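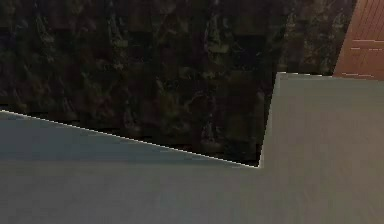
## 4. Adding a simulated room to your Mornano set-up

The Mornano base kit lets you test a task in a simulated room before you run it on the arm. Finish Section 3 first. You will need the kit laptop, the license card and a network connection for the first load.

1. Start the Mornano desktop program and sign in with the code on the license card.
2. Open **Rooms** and choose **Add from library**. The Solís room set comes with the base kit. The Cudthorpe set is sold separately.
3. Pick a room and select **Load**. The first load can take up to 14 minutes. Later loads are much shorter.
4. When the status light in the program turns green, select **Views**. Each view you have switched on opens in its own panel.
5. Set the frame rate to 30. Higher rates work, but the laptop fan will run the whole time.

**Note:** A view placed very close to a surface may show little more than flat color. You can leave it that way if the task does not use that view. To move it, go to **Views > Position** and pull it back in small steps. 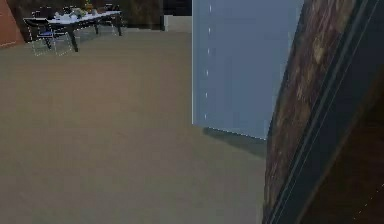 ### 4.1 Checking the room before a run

1. Turn on **Guides** to show the dashed outlines. They can be switched off again for recording.
2. Open **Object list** and confirm that every item your task names is there. Names must match exactly, including capital letters.
3. Drag the start point to open floor. Leave a clear turn of 90 degrees on both sides.
4. Select **Dry run**. The program steps through the task and writes a log.
5. Read the log. Code 17 means the start point overlaps furniture – move it and run again.

**Caution:** Unplug the arm before a dry run. If **Mirror to hardware** is on, a connected arm will follow the simulated one at full speed.

**Caution:** Do not close the laptop lid while a room is loading. The room file can be damaged and will have to be downloaded again.

### 4.2 If the room looks blurry

Textures load last, so wait until the progress bar clears. If distant furniture is still soft, raise **Detail** one level and reload the room. The lowest level is fine for dry runs.

Room files are kept by Wusbridge for the life of the license. For a replacement card, write to Berenice Magaña at the Wusbridge service desk and include the serial number from the base plate.

Continue to Section 5 to connect the arm.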